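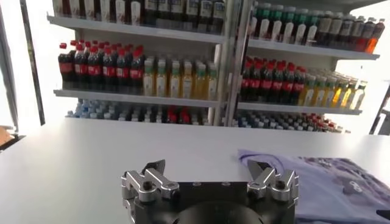 A purple T-shirt on the work table at the Hofstetter site, seen from the wrist camera.

Call for Participants: Remote Operators for the Silletora Demonstration Study

The Priltilberg Institute invites applications from adults who wish to take part in a paid study on teaching household and shop tasks to a robot arm. Participants will guide the arm through each task by remote control, and the recorded movements will be used to train it to carry out the same tasks without a human operator.

Sessions are held at the Hofstetter site, Room 207. Tasks include folding garments on a table, moving bottles between shelves, and placing small items in bins. Each participant will use a pair of hand controllers supplied by Momard and will view the work through the arm's wrist camera. A second set of tasks is taught by hand — the participant holds the arm and moves it directly.

The study is open to 17 participants. Each will attend seven sessions of two hours, beginning in March. Morning sessions start at 9:00 a.m. and afternoon sessions at 1:30 p.m. The first session is given over to training, and no earlier experience with robots is required.

Applicants must:
be 18 years of age or older
have full use of both hands
have normal or corrected vision
be able to stand for up to 30 minutes at a time
be able to read and follow written instructions in English

Left-handed applicants are encouraged to apply. Persons who took part in the earlier Silletora pilot are not eligible.

Participants will receive $851 on completion of all sessions. Those who withdraw early will be paid for the sessions they attended. Controller movements and camera video will be stored under a participant number; voices are not recorded.

To apply, request Form 7 from the Silletora study desk at the Priltilberg Institute and return it with a list of the hours you are available. Selected applicants will be asked to sign a consent form before the training session. Parking is available behind the building — please enter by the north gate.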